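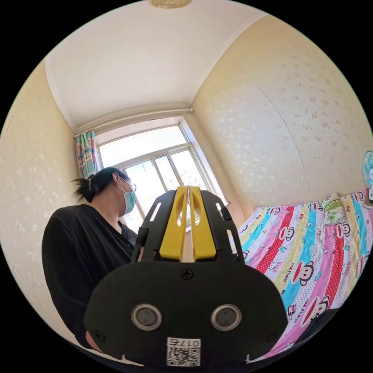
Posted in: Handheld Grippers > Recording in Homes > Rules and Good Practice

July, by doubleclamp

Is there a rule on other people being in view when you record chores in a lived-in bedroom? I use a hand-held gripper, two fingers, and the task is making beds. The Sorura sheet says "no bystanders" but gives no definition. My sister sometimes stands near me while I work. I have 392 clips and don't want to throw out the ones she is in if I don't have to. Also, does a mask count as hiding the face?

tinplate_644

A mask doesn't count on its own. Eyes, hair and glasses are enough for someone who knows the person. Treat anyone in view as identifiable and get a signed consent form before you start. Ours has 2 parts, one for the recording and one for sharing it outside the project. A yes to the first part is not a yes to the second.

For clips you already have, ask her now, in writing. If she says no, delete them. Don't just move them to another folder.

Other things we check in bedrooms:
- mail, medicine and family photos put away
- window views that could give away the address
- unit label readable and matching the log sheet
- finger screws checked before the first clip

Zadent wants the consent number in the log next to the unit number, so write both down at the same time.

marl401

just blur it, everyone does

ofori_user

Blurring is fine for a passerby at Ofori but they still want consent from anyone who lives in the home. Check which version of the sheet you have. The old one has the bystander line on the back page and the new one moved it under "Household members." I don't know about Clendero.

Contact the moderators | Copyright Handheld Help Board | Back to top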